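Search this volume
Shares 79

4. Objects and layout

4.1 Choice of objects

The study reported in Section 3 asked people where kitchen things ought to go once a meal is over. The answers depended a good deal on the kitchen each person had in mind. Those who cooked every day spoke of particular cupboards and drawers, and those who did not tended to say only that things should be "put away". For the second stage it was therefore necessary to give every participant the same small kitchen, with the same things in it, and to ask about that kitchen alone.

The set was chosen by the first author together with Weidong Zhong. It had to contain food and vessels in similar amounts, so that a participant who wished to put food into vessels could do so without running out of either. It also had to contain at least one thing whose place is open to dispute. Ketchup was selected for this purpose. In the interviews it had been assigned to the table, the cupboard, the door of the refrigerator and the worktop beside the cooker, often with some firmness. Fruit was included on similar grounds, as households differ on whether it lives in a bowl, on a plate or wherever it was last set down.

The food in the final set comprises a bottle of ketchup, bananas, a strawberry, an orange-coloured fruit and a further red fruit. The vessels are a plate, a small blue bowl, and a colander and a saucepan in pale green. These last two were kept together because earlier participants had often treated matching colour as a reason to store things side by side, even where the things had quite different uses. We wished to know whether this would continue when shape and use pulled the other way.

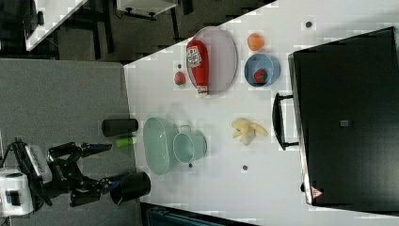
All objects are referred to in the analysis by everyday names. An earlier version of the coding sheet used a store catalogue's terms, and the coders found these hard to keep apart. Under the present sheet a thing is called whatever most participants called it. Where they disagreed, the broader word was used; the orange-coloured fruit, for instance, was called a peach, an apricot and an orange in the same morning, and is coded simply as "orange fruit".

4.2 The starting layout

A layout that looks tidy at the outset invites no tidying, and one that looks like an accident invites participants to clear everything before they begin to think about it. Several arrangements were tried in July at the Skulbridge site and most were rejected for one or other of these faults. The arrangement retained is mixed. Some of the food is already in or on a vessel, and some is on the bare table.

The ketchup bottle is laid across the plate. This placement was the subject of some discussion between the authors. A bottle on a plate is supported by it in the plain physical sense, but few households would say that it has been put away there. The red fruit in the blue bowl presents the opposite case, being both held by the bowl and, to most eyes, properly placed. With the two side by side, a participant's treatment of the bottle can be compared with the treatment of the fruit, and the difference gives some measure of how far the kind of vessel matters apart from the fact of being in one.

The strawberry is set down beside the plate and near enough to it that a participant may read the plate as its intended home. The orange fruit is placed on the other side, with the bowl close by. No instruction mentions either pairing. The colander and the saucepan stand next to one another at the left of the table, away from the food. The plate, in consequence, takes up the middle ground, and movements between the two groups of vessels have to pass it.

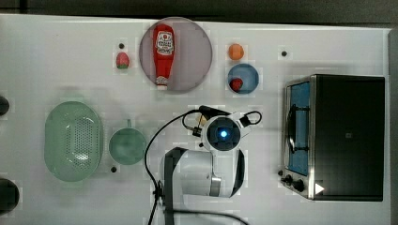 Figure 2. The table from directly above, with colander and saucepan at left, plate and ketchup bottle near the top, and oven at right.

The right-hand side of the table is given over to the oven. It was not among the things to be tidied, and participants were told that it would stay where it was. Its presence matters all the same. In the interviews, people who owned small ovens spoke of the worktop beside them as already spoken for, and were unwilling to leave food there. People without one regarded the same stretch of surface as free. The bulk of the appliance also reduces the area over which small things can be spread, so that leaving everything in the open carries a cost.

4.3 Coding of placements

Each placement was coded under one of four heads. A thing was coded as "in" if a vessel enclosed it on its sides, as "on" if it rested upon a vessel without being so enclosed, and as "by" if it stood on the table next to a vessel to which the participant referred in speech. Everything else was coded as "open". The last two heads cannot be told apart from the final position of the objects, and the coders worked from the transcripts in deciding between them.

Two coders, working separately, went through all 700 placements. Most of their differences concerned the bananas, which are long in relation to the bowl and can rest across its rim with part of the bunch inside. The rule finally adopted is that a thing is "in" a vessel when it would have to be lifted, and could not simply be slid, in order to leave it. Under this rule bananas across a rim are coded as "on". A similar difficulty arose with the plate, whose raised edge is slight. The coders treated it as a flat surface throughout.

The colander required a rule of its own. Several participants regarded it as a fruit basket and filled it accordingly. Others refused to leave anything in it, on the ground that a colander is for rinsing and should be returned to its place with nothing inside. Since both views can be held consistently, no value was attached to either, and a separate note was made of the name used. Those who said "basket" were markedly more willing to store food in it than those who said "colander" or "strainer", although all of them had the same object in front of them.

4.4 Participants and procedure

The 79 participants in this stage were drawn from the households already interviewed and from a second group recruited through the Cheng tenants' scheme. Each was shown the starting layout and asked to say how the table should be left "so that the next person can use it". The phrase was taken from a notice in the shared kitchen of the Bromon building, where it had been understood by residents in very different ways. Participants who asked whether the next person would be cooking or eating were told that they might decide this for themselves, and their decision was noted.

There was no time limit. Sessions were short in most cases, and the longest were those in which a participant changed his or her mind about the ketchup. The order in which things were dealt with was recorded along with their final places. The larger vessels were commonly settled first and the small fruit last, a pattern also found in the Irkis pilot, where real crockery had been used.

Amparo Alvarado conducted the closing conversations. Participants were asked to name one thing whose place they were sure of and one whose place they were not. The red fruit in the bowl was the usual answer to the first question, and a number of participants appeared surprised to be asked about it at all. Answers to the second were divided between the ketchup and the saucepan. Doubts over the saucepan had less to do with where it should stand than with whether it belonged on a table in any circumstances, a matter on which the layout gives no guidance.

4.5 Limits of the set

The set is small and leans towards things of strong colour, which may have encouraged sorting by colour more than an ordinary kitchen would. It includes no cutlery and no cloths, both of which took up much of the talk in Section 3. It also says little about food that spoils. Participants were aware that the fruit would not go soft if left out, and some remarked that in their own homes they would have been stricter. Placements coded as "open" should be read with this in mind, in particular those of the strawberry and of the orange fruit.

A further limit concerns the table. Its surface is white and plain, and a single small fruit is easily seen on it. On a patterned or crowded worktop the same fruit might be passed over, and its being left where it was would then say nothing about the participant's view of its proper place. The comparison with home kitchens in Section 5 is accordingly confined to the larger vessels and the ketchup bottle.

Comments (2)
© The authors. All rights reserved. Contact the editors | Back to top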